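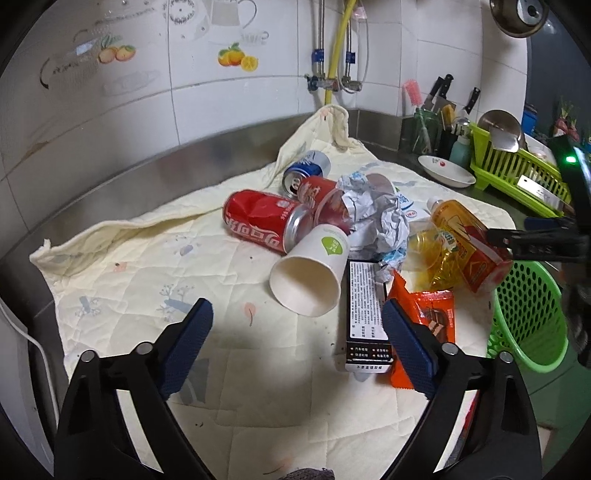

Murkberg hand gripper kit – built the pair, used it all month

Quick writeup before I forget everything. Bought two of these so Huệ could run one and I could run the other. Plan is a small arm in the kitchen that clears packaging off the counter and drops it in a basket. The arm isn't done. The grippers are for getting the demos first, you squeeze, it records, you do it again. And again.

Build

Took me eight hours over two evenings for the pair. Second one was way faster. Fingers come as loose links, you press the pins in yourself and the holes are TIGHT. I used a vise with a rag in the jaws. Don't hammer them, I bent one and had to write to Murkberg for a spare. Came in four days, no charge, fine.

Manual is bad. Left and right fingers are mirrored and the drawing for step two has them swapped, so check before you press anything. Chukwuemeka Anozie has a better set of notes up on the Prirell forum and I ended up just following his.

Software was okay. 30 minutes to get both talking to the laptop, most of that was me with the wrong cable.

Using it

Navy pads are the best part. Textured, grippy, a bit of give. Soda cans no problem, even dented ones. Paper cups you have to go easy or they fold. Crumpled paper is great, grab it anywhere. Thin wrappers are the hard ones – the pads slide over the plastic and you chase it across the mat. Get one pad down flat first and pinch toward it, that works most of the time.

Use a soft mat if you can. We had a quilted one on the counter and it lets the tips dig in a little under flat stuff. Bare tile or steel, forget it. 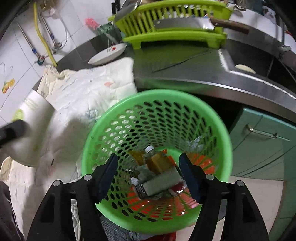
Dropping things in is easy, getting them back out to reset is where you find out how wide these are. Fully open the fingers take up a lot of room and in a deep basket your wrist is at a dumb angle. Small boxes at the bottom were the worst, specially lying next to a bottle. I'd pay extra for a narrower finger set. Sheikh sells one but it's for their own handle, doesn't fit, I tried.

Hand gets tired too. The trigger spring is stiff. Huệ swapped hers for a softer one from the parts drawer and did twice as many as me on Friday before she wanted a break.

Wear so far: over 1,000 grabs on mine, pins still tight, pads a little shiny to the touch at the tips but they hold. One screw on the handle keeps backing out. Threadlocker, should of done it at the start.

Compared to the Studitz one I borrowed in September – Studitz is lighter and nicer to hold, but the pads peel and you can't buy just the pads. Murkberg sells them separate.

Four out of five. Lost one for the manual. Would buy again, and I'll post about the arm once the wrist mount shows up.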